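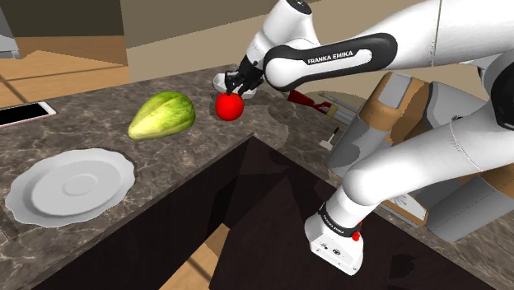

Simulierte Szene: Ein weißer Roboterarm über einer Arbeitsplatte aus Marmor, die Greiferfinger liegen auf einer Tomate.

Kugelsternhaufen am Rand der Milchstraße
Von Ida Gerlach

Wer im Spätherbst nach Einbruch der Dunkelheit ein Teleskop auf das Sternbild Pegasus richtet, findet nordwestlich des Sterns Enif einen der dichtesten Kugelsternhaufen des Nordhimmels. Messier 15 liegt mehr als 30 000 Lichtjahre von der Sonne entfernt und erscheint schon im Fernglas als verwaschener Fleck. In größeren Instrumenten löst sich der Rand in Einzelsterne auf, das Zentrum bleibt ein geschlossenes Leuchten.

Kugelsternhaufen gehören zu den ältesten Bestandteilen unserer Galaxis. Ihre Sterne enthalten nur geringe Mengen an Elementen schwerer als Helium, und ihre Bahnen führen sie weit aus der galaktischen Scheibe hinaus in den Halo. Die Sternwarte Dorard widmet diesen Objekten seit Oktober ein eigenes Beobachtungsprogramm. Erfasst werden 13 Haufen, die von Mitteleuropa aus in ausreichender Höhe kulminieren. Bislang liegen Aufnahmen aus 9 Nächten vor, insgesamt 154 verwertbare Einzelbelichtungen.

Im Mittelpunkt stehen die RR-Lyrae-Sterne. Diese pulsierenden Riesen verändern ihre Helligkeit mit Perioden von meist weniger als einem Tag. Da ihre mittlere Leuchtkraft gut bekannt ist, lässt sich aus der gemessenen Helligkeit auf die Entfernung des Haufens schließen. Schwierigkeiten bereitet die Sterndichte im Kernbereich - dort überlagern sich die Lichtprofile benachbarter Sterne, und eine einfache Blendenphotometrie führt zu systematisch zu hellen Werten.

»Wir beschränken uns vorerst auf die äußeren Zonen«, erklärt Siiri Koskela, die wissenschaftliche Leiterin des Programms. »Für die Kernregion fehlt uns an unserem Standort die nötige Luftruhe.« Die Auswertung erfolgt in Zusammenarbeit mit dem Institut Fröhlich, das auch die Vergleichssterne festgelegt hat.

Ein anderes Bild bietet Palomar 5 im Sternbild Schlange. Der lichtschwache, locker gebundene Haufen verliert unter dem Einfluss der Gezeitenkräfte fortlaufend Sterne. Sie bilden 2 lange Ströme, die dem Haufen auf seiner Bahn vorauseilen und nachfolgen. Aus Form und Verlauf solcher Ströme lassen sich Rückschlüsse auf die Massenverteilung im Halo ziehen, einschließlich der Dunklen Materie. Für das Dorarder Programm kommt Palomar 5 erst im Frühjahr wieder in Betracht.

Die reduzierten Lichtkurven werden nach Abschluss der ersten Beobachtungsperiode im Archiv der Sternwarte zugänglich gemacht.

Stand: 14.11.19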